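Comparing Two Finger Shapes for a Two-Arm Clothes Folding Setup

Student project report
Bongani Naidoo

1. Background

The lab's two-arm station, which everyone calls Tamine, was built for picking up hard objects such as cups and blocks. My project was to find out how well it copes with clothes, and whether a change of fingers would help more than a change of controller settings. Both arms are the same model and both have a two-finger gripper. The arms are driven by hand through a pair of leader arms, so a person decides every movement and the follower arms copy it.

I did not try to make the station fold on its own. Earlier students had recorded folding runs for a learned controller called Brolura, and their main complaint was that too many runs had to be thrown away when a finger slipped off the cloth. If the grippers can be made to hold cloth more reliably under human control, the recordings get better too. That was the reasoning behind the topic.

2. Equipment

Two finger sets were compared. The first is the Grateo set, which came with the grippers. These fingers are flat on the inside and blunt at the tip. The second is the Shezi set, which I drew and printed over two weekends. The Shezi fingers narrow to a point and are set at a slight angle so that one tip can slide under an edge while the other comes down on top of it. Both sets are black and take the same two screws, so a swap takes a few minutes.

Each gripper was tested with the closing force limit at a low and a high setting. The low setting is the one used for cups. The high setting is the most the motor will hold for a full trial without getting too warm and shutting itself off.

A camera mounted on the gripper gave a close view of the fingers, and a second camera looked down on the whole work area. The driver watched both on one screen.

3. Method

The work surface was upholstered. My first trials were on a bare tabletop, and the results were misleading, as the fingers could hit the table and stop dead. On padding they sink in a little, which is closer to what happens on a bed or a couch. It also makes the job harder, as the cloth can be pushed down into the padding in place of being lifted.

The items were ordinary clothes brought in by students: T-shirts, a towel, sports jerseys and shorts. Sports clothes turned out to be the most useful. The fabric slides easily over itself, and waistbands and drawstrings give the fingers something to catch on, wanted or not.

A trial had three steps. The driver had to grip an edge, lift it clear of the surface, and lay it down on the far side of the item. If the cloth dropped at any point before it was laid down, the trial was marked as a slip. If the fingers closed and came up with nothing, it was marked as a miss. If the gripper took hold of two layers when only one was wanted, it was marked as a double.

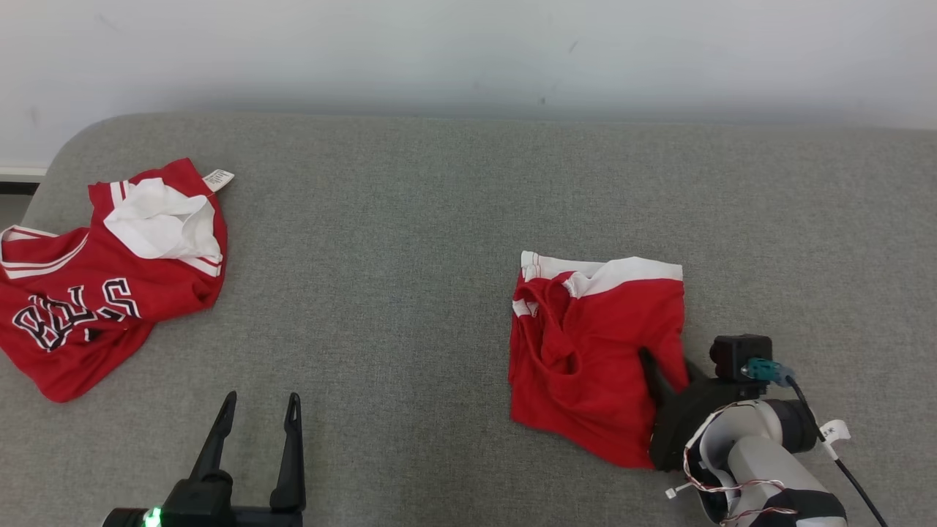 I ran 51 trials with each finger set, split between 3 drivers. The same drivers used both sets, and the order was switched halfway so that practice would not favor one set over the other. Time was measured from the first movement of either arm until both grippers were open again. Runs longer than 900 seconds would have been stopped, but none got that far.

4. Results

The Shezi fingers had fewer misses with all drivers. The difference was largest on thin fabric lying flat, where the Grateo fingers tended to push the cloth ahead of them and form a wrinkle. Drivers learned to use that wrinkle. They would push on purpose until the cloth stood up, then pinch it. This works, but it leaves the item out of shape and the next fold has to fix it.

Slips went the other way. Once the Grateo fingers had hold of a waistband or a hem they seldom lost it, even at the low force setting. The Shezi tips have much less contact area, and at low force a heavy item such as the towel would pull out as soon as it cleared the surface. At high force the slips mostly went away.

Doubles were a problem for both sets. I expected the pointed fingers to be better here and they were, slightly, on the shorts. On the T-shirts I could not see a difference.

The force setting mattered less than I had assumed for the Grateo fingers and more for the Shezi ones. The high setting did leave small dents in soft waistbands, but I found no damage to any item.

5. Problems

The gripper camera's cable was a nuisance through the whole project. If the wrist turned too far the cable went tight and the view tilted, and we lost 6 trials this way before I added slack and retaped it. Those trials were repeated and are not in the totals.

Lighting was the other issue. A black finger against a dark fold is hard to see on the screen, and drivers often closed the gripper early. I tried a strip of white tape near the tip – it helped, but it peeled off after a session and I did not replace it.

One Shezi finger cracked at the screw hole when I overtightened it. The replacement was printed with thicker walls at that point, and the drawing has been updated.

6. Next steps

The two sets could be mixed, with a Shezi finger on one side of the gripper and a Grateo finger on the other, so that the point slides under and the flat face holds. I printed the adapter for this in June but only had time for a handful of practice runs, too few to report. A rubber pad on the inside of the Shezi fingers is also worth trying before anyone raises the force limit further.

The drawings, trial sheets and screw sizes are in the project folder on the lab computer. Spare Shezi fingers are in the drawer under the station, with the left and right ones bagged separately.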